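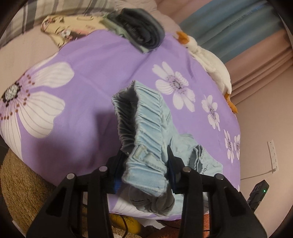
According to Bohumila Krajčí, the gripper let go on the 26th garment of the morning, and the first thing everyone did was blame the denim. She told us this over coffee before we had even hung up our coats, and I was glad of it, as most open days save the bad news for the last five minutes, if they get to it at all.

So that was how our visit to Pomavis began, in November 2022, with a dozen of us squeezed into a room in Gonunitz meant for half as many. The project is about teaching machines to handle clothes – picking them up, turning them, folding them – and the people there do a great deal of it by hand first, with a gripper you hold yourself.

The fault goes back to June. One finger had started closing a hair later than the other, too little to see, and a thick waistband would twist and slide out. T-shirts never showed it. They had gone through 60 of those without a slip and signed the tool off as healthy. Jeans and anything with elastic told another story, and by the time somebody put a gauge on the fingers they had 1,681 recordings to go back through. (There was a groan from our side of the table at that number, mine included!)

The part that stayed with me was the pinch. Jianhua Kong had reached in to free a stuck fold with the trigger still half pulled, and when the slow finger caught up it closed on his thumb. He had a bruise and a lost nail, and he showed us the thumb quite cheerfully, now fully grown back. Since then the rule is trigger released, tool down on the bed, and only then hands near the cloth. They check both fingers against a gauge every 34 garments, and a thick seam is always part of the test.

I asked whether the late finger had ever been explained. A worn pin, they think, though the old one went in the bin before anyone measured it, and Bohumila is still cross about that. We stayed well past lunch, and I missed the earlier bus home.

7 comments
Share 12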